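Minutes, Madetura Residents' Association, 2019-08-09

Present: Precious Nel (chair), Lionel Ashworth (minutes), eleven members. Apologies from the Kassab Street end, as usual.

**1. Minutes of the April meeting**

Agreed, with one correction. The April minutes say the drain on Nulden Lane was "resolved." It was looked at. Mr. Ashworth will change the word.

**2. Office computers**

The chair asked whether the association should fix up old desktop computers for the office or buy a new one. The quote for new is $558. Members were doubtful that anyone needs a $558 machine to print a newsletter. Members were also doubtful about the old ones.
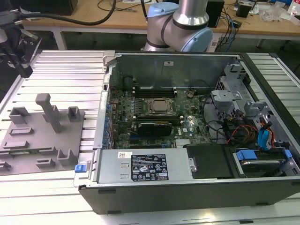
Left over until the next meeting. Whoever wants to keep the old ones is to say in writing what they would be used for.

**3. Parking permits**

Sakeo, the firm that runs the permit scheme, has written to say that complaints are down. The letter doesn't say down from what. Ms. Nel asked for the monthly numbers in April and got a leaflet. She will ask again.

A member from the hill side said her visitor permit took 20 days to arrive and was made out for the wrong street. Another said his came quickly, but he has never seen a warden check it. The meeting was not persuaded that the scheme has freed up a single space after six in the evening.

It was proposed that we pay the $60 fee to join Sakeo's "partner forum." Mr. Ashworth asked what the forum has changed for anyone already in it. No answer was offered. Proposal failed, 2 in favor.

**4. Nulden Lane drain**

Still backs up. The city says it is on a list. Ms. Nel has asked to see the list.
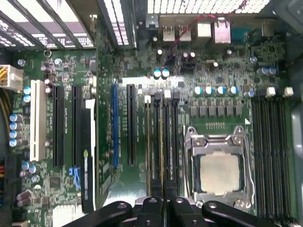 The suggestion that residents clear the grate themselves was turned down, on the grounds that we did this last year and the city then closed the ticket. Members are asked to report it each time it floods and to keep the reference number.

**5. Summer picnic**

The date clashes with the ball game again. Mr. Ashworth doubts that moving it a week will bring more people, given that it didn't last time. Moved a week anyway.

**6. Any other business**

The hedge at the corner of Kassab Street is over the sidewalk. Ms. Nel to write to the owner, politely this time.

Meeting closed at 8:50. Next meeting in the same room, if the booking holds.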